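Vadik Hand-Held Gripper, Second Revision
Category: Data collection tools
Supplied as: tool body, finger set, marker card, carry case
Reviewed for the catalog by Gaetano Negri

Product summary

The Vadik is a gripper you hold in your own hand. You pick things up with it, the camera records, and the recordings are used to train a policy that later runs on an arm. Mustham lists it at the lower end of our hand-held range, next to the Pellegrini and above the Stosen kit. Stock is ready to ship from October.

We carry it because customers ask for it. The claims that come with it deserve a slower reading.

What the manufacturer says

The method note that ships with the tool says that demonstrations collected "anywhere, by anyone" transfer to a fixed arm with no loss worth mentioning. The support for this is a set of 2000 demonstrations and a test of 122 trials on one arm, in one lab, with the people who designed the gripper watching. The note gives a single success figure for all tasks together. We asked for the split by task and were sent the same figure in a larger font.

"Anyone" in this case means 11 operators, all trained on site. That may be fine. It is still a smaller word than "anyone."

Our own view of the method

The idea is sound enough. If the fingers seen during collection match the fingers on the arm, the policy has less to relearn, and we have seen this help with other tools in the range. What we doubt is the part about busy places. Most of the demonstrations behind the headline number were made at a bare bench with the door closed. Buyers will be working in shared rooms, with daylight on one side, ceiling lights above and people crossing behind the work.
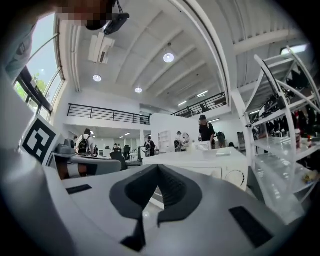 Vadik in a shared workspace, finger pads at center, marker card at upper left.

A view like this carries a lot that has no bearing on the grasp. The note says the policy learns to ignore it. We would like to see the test where the same task is run with the room full and then with the room empty, and the two numbers printed side by side. Nikola Omerović, who handles our technical questions, has asked for it twice.

Fingers and marker

The finger pads are soft and ribbed on the inside, and meet in a V. They hold small boxes and bottles well. Thin flat items are another matter – we had 52 tries at lifting a plastic card off a desk and stopped there, having learned what we needed to. The method note does not include a flat item in its task list, so in fairness no promise was broken.

The marker is a printed card in black and white. Keep it clean and check that it has not shifted before each session. A replacement card is sold separately, and you should recalibrate after fitting one. The note says calibration "rarely drifts" but gives no interval for checking it.

Who should buy it

Labs that already have an arm fitted with the matching fingers, and that plan to run their own comparison before believing ours or anyone else's. If you want a tool that comes with a proven policy, wait. The pretrained model offered as a download was built on the same 2000 demonstrations and has the same gaps.

Ordering notes

Finger sets are sold in pairs only. First-revision fingers do not fit. Returns are accepted on unused tools with the marker card still sealed. For the raw results of our flat-item tries, write to Nikola through the contact form and put "Vadik" in the subject line.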